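Section 5: Oiling your table top

I do my Berkmont top every December, and one 700 ml can of oil lasts me ages. Clear everything off first, even the heavy stuff you'd love to just slide around (I've tried, and you get rings).

1. Wipe the top with a damp cloth and let it dry.
2. Sand lightly along the grain. Go easy near the corners!
3. Pour a little oil in the middle and spread it out with a lint-free rag.
4. Wait 5 minutes, then wipe off whatever is still sitting on top.
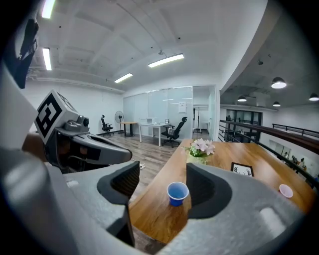
Cups and flowers on a wooden table top.

Note: leave it overnight before you put anything back - longer if the room is chilly.

Caution: oily rags can catch fire on their own. Lay them flat outside to dry, and never ball them up in the trash.

5. Do a second coat the next day if the wood still looks thirsty. Mine usually does.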